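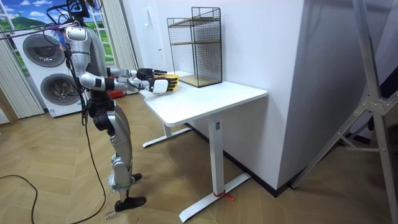
White standing desk, yellow object between the two hands

Foster and Rehoming > Older dogs

Topic: Trial period before final adoption, how long is fair?

kuohua_lu
Jul 27, 2024
Hello all. I foster for a small rescue group and at present I have a female dog, nine years old, called Trusness (the name came with her, we call her Tru). A family wants to adopt her. They have visited two times and she was calm with them, also with the grandmother.
My question is about the trial period. Our group gives two weeks and after that the adopter must sign or return the dog. The family asks for two months. They say an old dog needs longer to show her true character. I have sympathy for this, but I also fear that she will live two months in a house and then come back to me. What do other groups do?

dyMin
We have two weeks also. In my opinion it is enough to see the big problems, such as biting, or fighting with the cat. For the small problems no period is enough. My own dog started to be afraid of the vacuum cleaner after three years.

Jirnance
I disagree with dyMin. Two weeks is the quiet time. Many dogs from rescue sleep and eat and do nothing else in these days, and people write to us "she is an angel". In week four she finds the sofa, the postman and her voice. If the adopter has already signed, he feels cheated, and some of them do not call for help because they are ashamed.
I would give them the two months, but with a visit in the middle.

szewing.h
Who pays the vet in the trial? This is the first thing I would ask. With a dog of nine years it is not a small matter. We had a Spaniel on trial last winter and she needed four teeth taken out, and the bill was 462. The adopter thought we pay, we thought he pays. It ended friendly but it took many emails.

kuohua_lu
Thank you, szewing.h, I did not think of this. Our paper says only "the foster group remains the owner until signature". So I suppose we pay. Tru has a slow thyroid and takes a tablet in the morning and in the evening. The tablets are not expensive but the blood test is.

Chang-ho Yeom
Please write it down before she goes. One sentence is enough: known illness, the group pays until signature; new illness, you speak together before any treatment except emergency. We use this since many years and had only one quarrel.
About the length, I am with dyMin. A long trial is comfortable for people and not for the dog. Also your foster place is blocked. If you must keep it free for two months, another dog is waiting somewhere.

Jirnance
The place is not blocked if the group has a second foster who can take her back. And where do you have it from that it is not comfortable for the dog? She does not know if the paper is signed or not.

Chang-ho Yeom
She does not know, but the people know. They hold back. I have seen families who did not buy a proper bed because "maybe she does not stay".

Jirnance
And I have seen families who signed on day 14 because they were afraid to lose the dog, and on day 30 they phoned me crying. We will not agree on this one.

moon_ch
Could you split it? Sign after four weeks, and put in the contract that the group takes her back at any time in her life. Most groups have this clause already. Then the trial is less important.
One more thing. Please change the microchip contact only after the signature, but put the phone number of the family on her collar from the first day. Dogs in a new home run away most often in the first days, and they run to a place they know, which in this case could be your house. How far is it?

kuohua_lu
It is 93 kilometres, so I hope she will not try. But the collar tag is a good advice, I will order it on Monday. We have the clause for taking back, yes.

Zusex
Small thing to add: send her blanket unwashed, and the same food for at least ten days. Ours got diarrhoea every time when the new people wanted to be kind and bought something better. Also double lead for the walks, one on the harness and one on the collar.

szewing.h
+1 for the double lead.

kuohua_lu
I spoke with our coordinator, Mrs Yang. She accepts four weeks, with one visit from me after the second week. The vet sentence from Chang-ho Yeom goes in the paper nearly word for word, I hope you allow it. The family was a little disappointed about the four weeks but they said yes.

Chang-ho Yeom
Of course, use it. Put also the name of your vet in, otherwise they go to their own one and he begins all tests from zero.

dyMin
Good solution. How does she travel in the car? Nine years and a long drive, I would stop one time in the middle.

kuohua_lu
She sleeps from the first corner. But I will stop, there is a car park with grass and shade where I went with other dogs before.

Jirnance
I still say eight weeks. But good luck to Tru, and please write here how the visit was.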